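Product Review: Hudivex Maple Work Board and Plivus Shape Block Set

Reviewed for the Inddale Learning Materials Library by Ntombi Msimang

The Inddale Learning Materials Library lends classroom and bench equipment to member schools and training centers. Items are reviewed before they are added to the permanent catalog. This review covers two products that the Library bought together in April: the Hudivex maple work board and the Plivus set of plastic shape blocks. They are sold separately, but most members who asked for one also asked for the other.

The board cost 56 dollars, and a full carton of blocks came to 286 dollars before shipping. Both were ordered through Abreu, the Library's regular supplier for wooden goods. Delivery took six days. One board arrived with a dented corner and was replaced without charge, although the replacement form had to be submitted twice.

The board is a plain rectangle of glued maple strips. The strips are not matched for color, and members who expect an even surface should be aware of this before ordering. In use the variation caused no difficulty. The surface is light enough that red and blue pieces can be picked out quickly, and reviewers at two member centers preferred it to the white melamine board now in the catalog, which they found tiring under overhead lighting.

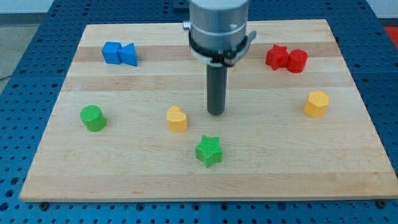 Page last changed: Friday, November 3, 2023

Set down on a blue perforated table, the maple also gives a clear working area with a straight front edge. Several members keep their boards on tables of this kind, where the holes would otherwise catch the corners of small pieces.

The blocks are 3D-printed and have a finely ribbed texture. The shapes include a cube, a triangular prism, a cylinder and a five-pointed star. The ribbing makes the pieces easy to hold, and staff reported fewer dropped blocks than with the smooth set. It also collects dust. A soft brush was sufficient for routine cleaning, but chalk residue required warm water and a longer drying time than the instruction sheet suggests.

The flat sides allow neighboring pieces to be pushed together, and matching by color was the first exercise most groups tried. The star is the exception among the shapes. It can be placed against a cylinder, but its points leave gaps, and younger learners tended to set it aside until last. Reviewers considered this acceptable - one center now uses the star to introduce the idea of a poor fit.

No storage tray is supplied with the blocks. The Library has used a canvas bag from its own stock, and members should budget for a container. The instruction sheet is brief and contains an error in the cleaning section, where the board and the blocks are given the same directions. The maple should be wiped with a damp cloth only and never soaked.

The board is approved for the permanent catalog under item number 686. The blocks are approved for loan to member centers, with the storage bag included. Requests may be made at the Inddale front desk during regular lending hours.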